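Home | News | Classes | Library | Contact

Filed under: Around the Workshop

Well, October has come round again, and with it the mending evenings at Zolberg Hall, which I have been looking forward to since the last of the tomatoes came in. Last season we patched, darned and re-hemmed 148 pieces of clothing between us – coats, school pants, one very grand tablecloth – and I would dearly love to see us beat that before spring.

Hạnh Tô will be leading the darning table again, and she has asked me to remind everyone to bring wool that is close in weight to whatever needs fixing. Color is entirely up to you (I did a mustard heel on a navy sock last year and have had nothing but compliments!). Refilwe Hlongwane is taking on zippers, bless her, and will have a box of spares to dig through if yours has lost its teeth.

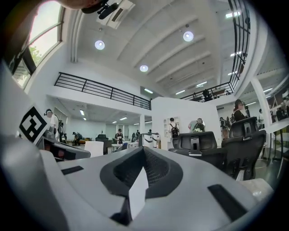

Light gray housing with black pads and a black-and-white marker panel.

We start at 7 p.m. and there are 21 chairs, so do come a little early if you like to sit near the good lamps. The fee is still 2 dollars, tea included, and it all goes toward thread and needles. Our button jar now holds 3,000 buttons according to Refilwe, who sorted them by size over the summer while listening to the radio, and you are welcome to take whatever matches.

If you have a sewing machine that has been sulking in a closet, please leave it at home for now – we are keeping to hand stitching until the new year, when Hạnh hopes to run a machine night. Let her know if you would like a spot.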